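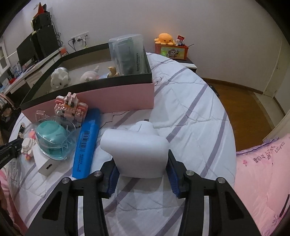 Plidel H2 Handheld Gripper for Demonstration Recording

The Plidel H2 is a two-finger gripper carried by a person and used to record grasping examples for policy training. The operator does the task by hand, at normal speed, in an ordinary room. No robot arm is needed during recording. The files load into the Dahlgren training tools without conversion.

Included
Gripper body with camera mount
One pair of ribbed finger pads, fitted
Charging cable
Wrist strap
Printed setup card

Specifications
Finger count: two, parallel motion
Maximum opening: 80 mm
Weight, without camera: 335 g
Storage: 1000 episodes at the default episode length
Recorded channels: video, finger opening, tool pose, time stamp
Part number: 1469

Recommended use
The H2 is intended for small household objects in mixed arrangements. Toys, boxed goods, plastic cases and bagged items can be recorded in one session. Soft surfaces such as quilts and mattresses are supported. The pads close from both sides at the same rate, so approach the object with the opening centered over it.

Start each episode with the fingers open and the target in view. Close, lift, move, release, and open fully before ending the episode. Episodes that end with the fingers closed are flagged at import and left out of the training set unless the flag is cleared.
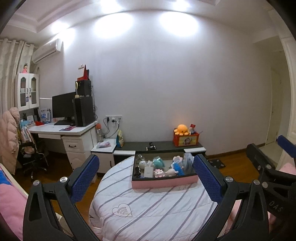 Fingers open on either side of a filled storage tray on a bed.

For tidying and sorting tasks, change the layout between episodes. Move the container as well as the objects. A set recorded with the container in one position tends to produce a policy that fails when it is shifted. Vary the room lighting where possible.

Pad care
Wipe pads with a damp cloth. Do not use solvent. Replace both pads together and run the opening calibration before the next recording.

Ordering
Ships from the Stastum warehouse in Etville. Replacement pads are sold in pairs. Camera and memory card are not included.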